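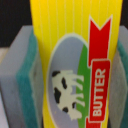
Aus der Greiferzelle: Störung an Platz 6, was wir wissen

Kurz gehalten diesmal, der nächste Termin wartet schon. Am So., 13. März stand Zelle Lotholm über Nacht im Sicherheitshalt. Kein Personenschaden, kein Schaden am Arm. Trotzdem ein Vorfall, und zwar einer der gemeldet gehört. Deshalb jetzt an alle, auch an die Kollegen in Vudbridge, die denselben Fingersatz fahren.

Was war

Lauf mit gemischten Teilen, 511 Griffe geplant. Kartons unauffällig. Bei den dunklen Rundstäben dann das Problem: Teil beim Anheben nach unten gerutscht, Steuerung meldet weiter »gegriffen«, Arm fährt los. Beim Absetzen saß das Stabende tiefer als gerechnet und ist auf der Unterlage aufgestoßen. Kraftüberwachung hat ausgelöst, Arm steht. So weit richtig.

Nicht richtig: Nach der Quittierung ging der Greifer auf, bevor der Arm in Parkhöhe war. Stab gefallen, vom Tisch gerollt. Yung-ching Chuang stand hinter dem Zaun, alles gut. Aber beim Quittieren steht man normalerweise eben nicht hinter dem Zaun.
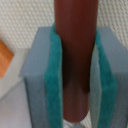 Zur Ursache, Stand jetzt. Der Griff wird nur über den Fingerabstand erkannt. Für Kartons reicht das, flache Seiten, viel Auflage. Beim Rundstab liegt der Belag nur auf einem schmalen Streifen an, und wenn der Belag nachgibt, merkt die Abstandsmessung davon nichts. Finger stehen, Wert passt, Teil wandert. Bogumił Malinowski hat das am Montag nachgestellt: bei 97 Griffen am Stab 15 mal Schlupf. Gemeldet hat die Steuerung keinen einzigen.

Dazu kommt der Belag selbst. Wechselintervall stammt noch aus der Kartonzeit und wurde nie angepasst. Wann an Platz 6 zuletzt gewechselt wurde, steht nicht im Wartungsbuch. Bitte eintragen, Leute. Immer.

Der zweite Punkt ist der ernstere – das Öffnen nach der Quittierung. Im Zekton-Ablauf war »Greifer auf« als erster Schritt der Rückstellung hinterlegt, Parkhöhe erst als zweiter. Vermutlich beim Kopieren aus der Bellamy-Zelle passiert, dort liegt das Teil zu dem Zeitpunkt schon in der Schale. Wird noch geprüft.

Was ab sofort gilt

1. Rundteile nur noch mit halber Hubgeschwindigkeit. Gilt für alle Zellen mit weichem Belag, auch wenn bisher nichts war.

2. Nach dem Anheben kurzer Halt und Sichtprüfung über die Handkamera. Sitzt das untere Ende tiefer als beim Zugreifen: Abbruch, Teil ablegen, neu greifen. Nicht nachdrücken.

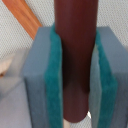

3. Quittieren nur bei geschlossener Tür und von außen. Wer drin steht, quittiert nicht. Auch nicht »nur schnell«.

4. Rückstellung geändert: erst Parkhöhe, dann Meldung, Öffnen nur noch von Hand über Freigabetaste. Die neue Version ist auf Lotholm drauf, Vudbridge folgt. Bis dahin dort bitte keine Rundteile.

5. Belag vor jedem Lauf prüfen. Ausgefranst, plattgedrückt oder oben von der Kante gelöst heißt tauschen.

Offen

Schlupferkennung. Bogumił will die Handkamera dafür nehmen und die Lage vom Stabende zwischen zwei Bildern vergleichen. Klingt machbar, der Unterschied ist aber klein und der Hintergrund wechselt.
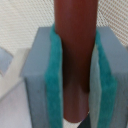
Alternative wäre ein anderer Fingersatz mit Nut, dann liegt der Stab seitlich geführt. Nachteil: für Kartons müsste man umrüsten, und genau das wollten wir uns ja sparren. Yung-ching holt trotzdem ein Angebot ein. Den Motorstrom mitzuloggen kostet nichts, läuft seit gestern mit, Auswertung kommt.

Wer in den letzten Wochen ähnliches hatte und es nicht gemeldet hat – bitte nachreichen, gibt keinen Ärger. Uhrzeit, Teil, Zelle, zwei Sätze genügen. Meldungen an Bogumił, Fragen zur neuen Rückstelung an Yung-ching. Der Aushang an der Zellentür wird noch diese Woche getauscht, der alte gilt nicht mehr.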